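## 3.2 House rules for grasp labels

We wrote our labeling rules the hard way, by arguing. The first version of the Rultum protocol fit on one page and said a grasp was "good" if the object ended up in the gripper. That lasted until we got to the spatulas (thin handle, flat blade, and no two labelers agreeing on anything!). So rule one now says you label the contact, meaning which part of the tool the fingertips are on, and you do it before you watch the rest of the episode.
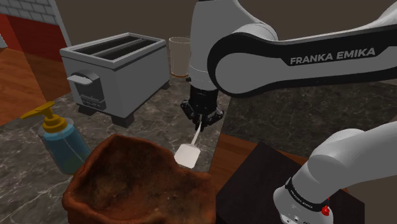

Rule two covers clutter. Bélanger's checklist, which we borrowed most of ours from, only asks whether the target is reachable. We also ask how close the tool is to its neighbors, and we want a written note any time a blade sits right by the rim of something else. It's a bit tedious, sure, but across 2397 simulated episodes those notes saved us from relabeling the whole Turholm split.

Rule three is the one people grumble about: if the fingertip overlaps the shaft in one view, you can't call it a grasp from that view alone. Mark it "unresolved" and go find a second camera. We allow five unresolved frames per episode, and past that the episode goes back in the queue. 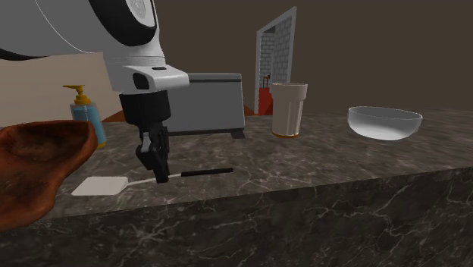
**Figure 3.** Simulated kitchen counter, gripper at the spatula. Under rule three, this view alone is labeled "unresolved."

We kept the Brurnarel tags for tool parts (blade, shaft, handle) so older labels still load.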